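Mackenzie MacPherson
Thread: clearing cans off a cabinet top

Print this thread | E-mail this thread

1/ Saturday job: drinks cans left standing on the cabinet in the side room. Two on the top at the moment, one tall and slim, one standard soda size.
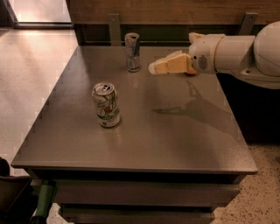

2/ Start with the tall one. It is open and it stands at the back, near the wall. Narrow base, high center of gravity, so it goes over more easily than the short one. Grip at mid-height, lift straight up, then bring it forward.

3/ Treat any open can as part full until you have weighed it in the hand. Energy drink dries to a film that plain water moves slowly. Warm water and a drop of dish soap, two passes.

4/ The short one is the white and green lemon-lime with the big 7. Nearer the front edge, easy reach. I move it second so I am never working over the top of it.

5/ Surface notes. Grey-brown, smooth, slight sheen. A sheen like this shows rings at a low angle and hides them from straight above. Switch on the overhead light, crouch, look across the top.

6/ The front edge is a thin rounded lip. It will not stop a spill. Liquid runs over it and down onto the drawer fronts, which are dark and show sugar streaks once dry. Wipe the underside of the lip as well.

7/ I keep a tray from Vesness on top of the same kind of cabinet at home. It holds up to 2 cans and a glass. Raised rim, goes in the dishwasher. Dull object – does the job.

8/ Empties get rinsed, drained upside down and put in the recycling uncrushed. Our depot at Multhorpe asks for whole cans. Check the rule where you live.

9/ Cloth: microfiber, damp, wrung hard. Dry cloth straight after. I stopped using the Jovmont spray in May. It left a haze on anything with a sheen.

Comments (3)

Rimkutė: Same haze here with the spray. Diluted vinegar took it off.

deskdrawer141: Do you pull the drawers out to wipe the top edges?

Mackenzie MacPherson: Only after a spill. Otherwise once a month, with the cloth nearly dry.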